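Stringing bench notebook, Erkgate Tennis Club workshop
March 2026

Picking up where I left off with the Geltora frames, which I'd rather hoped to be finished with by now.
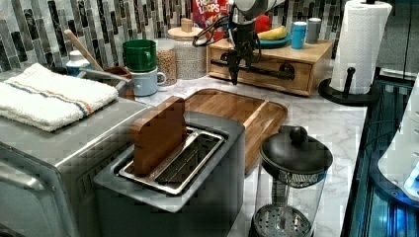
Lwazi Xaba dropped off six racquets ahead of the club singles, all wanting the Meng poly in the mains and something softer in the crosses. I did the first two at my usual tension and they came out lovely, but the third read low on the tester — low enough that I cut it out and started again (there goes another set of string!). I re-zeroed the tension head and the fourth was fine, so I'm blaming the clamp on the left side, which has been slipping a bit ever since we moved the machine.

The 500 m reel of Ornum is down to 119 m by my tally, so whoever's on next, please write down what you take, even if it's only for a patch job. I'd like it to last until May, when the juniors come in with everything at once.

Lwazi's favourite frame has a cracked grommet at the throat. I've put a bit of tubing in for now and told him to go easy on his serve, and he laughed at me.

Still to do: clean the clamps, restring number five, weigh number six again.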